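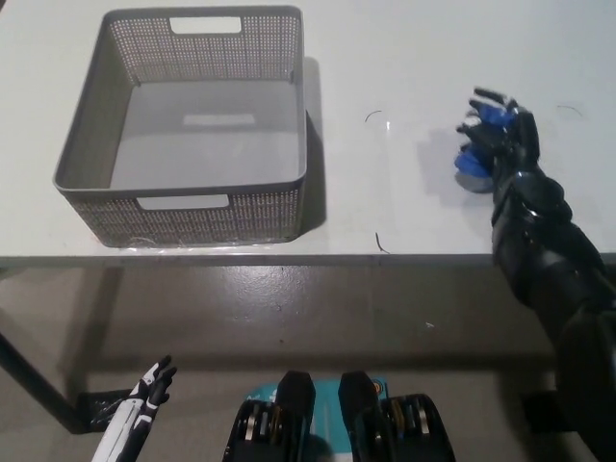 Page 42

Fitting the Lasus Basin Faucet, continued

Before you start, shut off both supply valves under the sink and open the old faucet until it gives up. If a valve won't turn, stop and use the main. Leaning on it harder is how people meet their plumber on a Sunday.

1. Put the stopper in the drain. The set screw is 2 mm long and has always wanted to see the sewer.

2. Slide the rubber gasket under the faucet base, flat side down. The Votetti deck plate goes on first if your sink has three holes.

3. Lower the faucet into place and thread the mounting nut from underneath by hand. You will be on your back for this - a folded towel helps.

4. Check that the spout faces the bowl, then tighten the nut a quarter turn with the basin wrench.

5. Connect the hoses, red tag to the hot side. Hand-tight, then a half turn.

CAUTION: Do not use pipe dope on the hose ends. They seal with the washer already inside.

6. Unscrew the aerator, open the valves slowly, and run the water for 15 seconds. Refit the aerator.

NOTE: A drip at the hose nut usually means a crooked washer. Undo it and try again before reaching for the bigger wrench.

For the pop-up drain, go to page 43.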